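Interior Work Surfaces
Unit 4: Tables, walls and the line between them
Course handout. Instructor: Josiane Millet. Lab sessions: Amirhossein Shokri.

Read this before the lab session and bring it with you. The reading for this unit is the chapter on reflectance in the course packet. You can skip the section on ceilings, which we will cover in the next unit.

1. Where we are

In the last unit we dealt with the height and depth of work tables. This unit is on color and finish. Most of you will be asked at some point to choose a table for a room that already has its walls painted, or to choose a wall paint for a room where the tables are already bought. The two choices are usually made by different people, months apart, from small samples. A lot of the trouble in finished workrooms comes from that.

2. Terms

Reflectance: the share of the light falling on a surface that the surface sends back. A clean matte white is high, a dark stained wood is low.

Gloss: how mirror-like the reflection is. A surface can be very pale and have almost no gloss, or be black and have a great deal of it. Students mix these up every year, so check your notes before the quiz.

Contrast: the difference in brightness between two things seen next to each other. We will talk about contrast between table and wall, and between the table and whatever is being handled on it.

Undertone: the slight lean of a gray or a white toward blue, green, yellow or pink. You will rarely see it on a single sample card. Put two cards side by side and it shows up right away.

3. White table, gray wall

A common pairing in labs, print rooms and sorting rooms is a white top with a light gray wall behind it. Compare the two surfaces in the photograph, and look at where they meet.

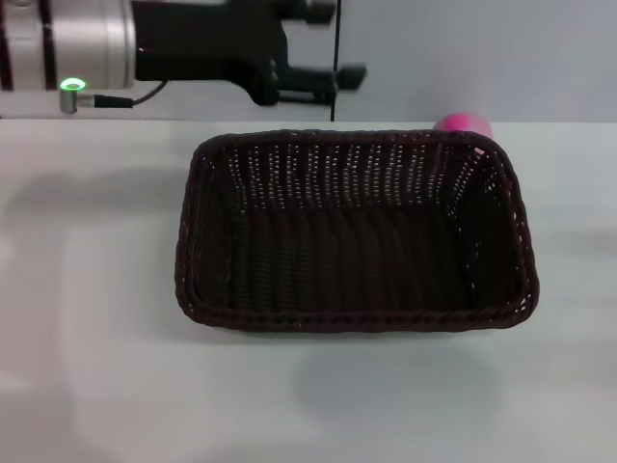 Rosen, May 2022

The wall is a flat light gray that leans slightly toward blue, and it has an even light on it. The tabletop is a little brighter and whiter. The step between them is small, but it is enough to give a straight, readable line where the table ends. If the wall were painted the same white as the top, that line would be much harder to find, and people reaching across would have to judge the far edge with less to go on.

Notice also what a pale wall does to thin dark things. The black cable hanging down just past the gripper fingers reads as a sharp dark line, although it is very thin. On a charcoal wall you would have to search for it. When you plan a room where people work with cord, thread, wire or narrow tools, write down the color of those things first and pick the wall afterward.

The same goes for the top. Black and dark gray objects are easy to pick out on white. White paper, clear film and pale plastic parts are not. If the work is mostly with white paper, a mid-gray or light green top is often better, and the white top should go somewhere else.

4. Gloss and where the lamps are

A pale top sends a lot of light back up. With a matte finish this light is spread out and helps to fill in shadows under the hands. With a glossy finish you get the shape of the lamp on the table, and it moves when you move your head. Before approving a finish, sit at the position the worker will use and look toward the back of the table. Do not judge it standing up.

Metal needs the same care. A brushed curved part shows a soft band of light along its length. A polished one shows a hard bright spot. Neither is wrong, but the polished one is tiring if it sits in the field of view all day.

5. Cleaning

White tops show pen marks, dust and coffee rings early. Some clients see this as a fault. In a sorting room or a kitchen it is useful, and the cleaning schedule should be written with that in mind. Ask the supplier which cleaners the finish will take and get the answer on paper. Abrasive pads will raise the gloss of a matte top in patches, and the patches cannot be rubbed out later.

6. Lab exercise

Work in pairs. Each pair gets two table samples, labeled Skunodura and Vakard, and a set of painted wall cards. The samples are both sold as white.

Stand the first wall card upright behind the Skunodura sample so that the two meet in a straight line. Step back 300 cm and note whether you can still see the line. Repeat with the other cards, then change to the Vakard sample.

Lay a length of black thread and a length of white thread across each sample. Look at them from 50 cm, seated. Note which one you find first.

Turn off the overhead lamp and use only the side lamp. Do the whole thing again. Some of your notes will change, and those are the ones we will go over together.

Wipe the samples with the dry cloth when you finish and put the cards back in order, lightest on top. Cards with fingerprints on them are no good to the next group.

7. Written work

Choose a table you use at home or at work and the wall nearest to it. Describe both surfaces using the terms in section 2, then propose one change to the table or to the wall, but not to both. The limit is 2,000 words, not counting sketches. Paint samples may be taped to the last page. Please do not staple them.

Anyone writing on the Đàm reading room should talk to Amirhossein first. The wall there was repainted in November and the older plans show the previous color.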